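How to Level a Bookcase on an Uneven Floor

Most floors are not flat. In an older house the boards sag toward the middle of the room, and in a newer one the slab can dip near the outside walls. A bookcase shows the problem sooner than other furniture does. It leans, the doors swing open by themselves, or a gap opens up between the top and the wall.

The job takes an hour or so for one bookcase. You need a level, a pencil, a pack of plastic or wood shims, a utility knife, a tape measure, and a stud finder. A second person helps when the case is tall.

Empty it first

Take everything off the shelves, including the bottom one. A loaded case flexes, and you will end up leveling the flex. Ours is 174 cm tall and I once tried to do it with the two lower shelves still full. I had to start over.

If the shelves lift out, leave one in the middle to keep the sides from bowing. Check that the back panel is still seated in its groove or nailed down all the way. A loose back lets the case rack from side to side, and shims won't fix that.

Find the high spot

Move the case out of the way and lay your level on the floor where it will stand. Check along the wall, then from the wall out into the room. Slide the level a few inches at a time. Mark the highest point lightly with pencil or a bit of tape.

The high spot is where you start. Everything else gets raised to match it. Do not try to lower one corner by trimming the base unless the case is built in and staying for good.

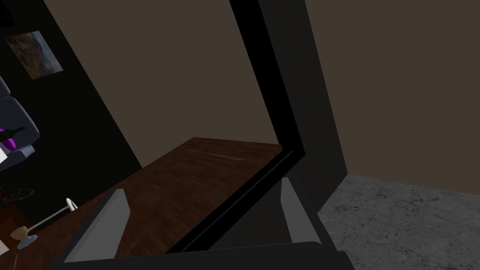 Put the case back in position, an inch or two off the wall so you can reach behind it. Set the level on the top, side to side, and see which end is low. Slide a shim under the low front corner until the bubble centers. Then turn the level front to back and do the same for the rear corners. Go back and check the first direction again, because raising the back usually changes it a little.

Use shims in pairs with the thin ends pointing at each other. A single shim only touches the base along one edge and can creep out over time. A pair gives a flat surface.

If the case has adjustable feet, use those before you reach for shims. Turn each foot a half turn at a time and make sure all of them carry weight. You can test this by trying to slide a piece of paper under each one. If it slides freely, that foot is hanging.

Check the sides

Hold the level upright against one side, then the other. If the top reads level but the sides do not read plumb, the case is out of square. Measure the two diagonals across the front. They should match. Push gently on the long corner until they do, then refasten the back panel.

Doors are a good test too. Open each one halfway and let go. If it stays put, you are done with that part — if it drifts, go back to the shims.

Trim and fasten

Score the shims flush with the base using the utility knife and snap them off. Plastic ones may need several passes. A strip of molding will hide what is left.

Push the case to the wall and screw it to a stud through the top rail or with an anti-tip bracket. Do this even if the case feels solid, and always in a house with children. If there is a baseboard in the way, put a spacer block behind the bracket so that tightening the screw does not pull the case backward.

Load the bottom shelf first and work up. Check the level again after a week. Carpet in particular will settle, and you may need one more shim at the front.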